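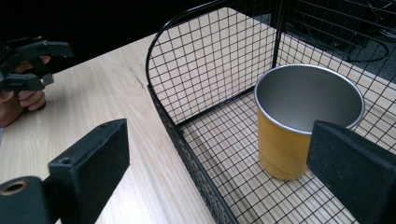 Yellow metal cup in a black wire basket.

Filed under: Guides & Manuals > Joly Trip Planner > Getting started

Section 3. Building your first day trip

Section 2 covered installing Joly and creating an account. In this section you will download a town pack, set a starting point, add stops and save the finished route for use without a signal. The steps use the Skikley pack, which is free with every account. Other packs work the same way, but the menus for ferries and toll roads only show up in packs that need them.

3.1 Before you start

You will need:

- a phone or tablet with at least 200 MB of free space
- a Wi-Fi connection for the download
- your account email and password

Note: If you bought a printed Joly map at a visitor center, keep the card that came with it. The code on the back unlocks the matching pack. You can enter it now or later under Account > Redeem.

3.2 Downloading the town pack

1. Open Joly and tap Places.
2. Type Skikley in the search box. Two results appear, one for the town and one for the county. Choose the town.
3. Tap Get Pack. The Skikley pack is 162 MB.
4. Leave the app open until the bar is full and the word Ready shows next to the town name.
5. Tap Ready to open the town map.

Caution: Do not switch to mobile data halfway through a download. The app pauses and keeps what it already has, but some carriers charge for the check it runs when it starts again. To block this, go to Settings > Data and turn on Wi-Fi Only.

The pack holds the street map, walking paths, bus stops, opening hours and the short history notes for each sight. Photos are not stored. They load when you have a signal, and a gray square is shown in their place when you do not.

3.3 Setting a starting point

1. On the town map, tap the flag at the bottom left.
2. Choose Use My Location, or press and hold any point on the map.
3. Type a name for the point, such as Hotel or Parking.
4. Tap Save.

Most visitors to Skikley arrive by car and use the public lot behind the old courthouse. It is marked with a P on the map. If you come in on the Clanent bus, use the depot on Mill Street. The bus also stops at the fairgrounds, but there is no sidewalk from there into town and Joly will not plan a walk along that road.

Note: A starting point can be changed at any time before the route is locked (see 3.6). After that you have to copy the route and edit the copy.

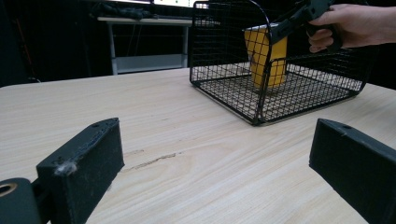
3.4 Adding stops

Each pack comes with a list of sights sorted by distance from your starting point. The Skikley pack has 49. You can sort them by type, by opening time or by name.

1. Tap Sights.
2. Tap the plus sign next to anything you want to visit. The sign changes to a check mark.
3. When you have finished, tap Build Route.
4. Joly puts the stops in walking order. To change the order, press and hold a stop and drag it up or down.
5. Check the total time at the top of the screen. It includes walking and the suggested stay at each stop.

The suggested stay is 40 minutes for a museum and less for a statue, a bridge or a lookout. To set your own, tap the stop, then tap Stay, and turn the dial. The total updates right away.

Some stops have a small clock next to the name. The clock means the sight is closed at the time you are due to get there. Zukwood Mill is the one people run into most, as the wheel house shuts at noon outside of July. Move it to the first half of the day and the clock goes away.

Caution: Opening hours in the pack are the ones the sights send us. They can change on short notice, mostly in winter. If a stop matters to you, call ahead. The phone number is at the bottom of its page.

3.5 Adding breaks

A route with more than four stops will ask whether you want a break. You can say no and add one by hand later.

1. Tap Add Break.
2. Choose Food, Restroom or Rest.
3. Pick one of the places shown, or tap Anywhere to leave a gap in the day without a fixed spot.
4. Set the length and tap Done.

Rest breaks use benches and parks. The river path in Skikley has benches on the north side only, and the app will send you across the footbridge for one if you are walking on the south side. If you would rather stay on your side, choose Anywhere.

Note: Food places are listed by distance. No one pays to be placed higher. Places that have been closed for a season stay on the list with a line through the name.
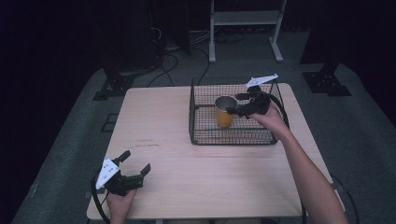

3.6 Saving and locking the route

Saving keeps the route in your account. Locking stores it on the device so it opens with no signal. You should do both before you leave Wi-Fi.

1. Tap Save and give the route a name.
2. Tap the padlock next to the name.
3. Wait for the padlock to close. This takes longer for routes with audio.
4. Turn on airplane mode and open the route. If the first stop and the map both appear, the route is stored.
5. Turn airplane mode off again.

Caution: Signing out of your account removes locked routes from the device. The saved copy is still in your account, but you will need a connection to get it back.

3.7 Sharing with others in your group

1. Open the saved route and tap Share.
2. Choose Link or Code. A code is easier to read out loud.
3. The other person opens Joly, taps Routes > Add, and enters the code.

They get their own copy. If you change yours afterward, theirs stays as it was. They also need the town pack on their own device, so allow time for that download if you are sharing at breakfast.

3.8 If something does not work

The pack stops before Ready: Check free space, then tap the pack name and choose Resume.

Build Route is gray: You have no starting point, or only one stop. Add what is missing.

The walking time looks too long: Check Settings > Pace. New accounts are set to Slow.

The map is in the wrong place: Close the county pack if you opened it by mistake. The two share an icon.

Section 4 explains audio notes and how to follow a route on the day.

Skikley pack text by Orhun Başaran. Walking routes checked by Iason Spanos.

We use cookies to remember your language and to see which help pages are read. Accept all | Only necessary | Cookie settings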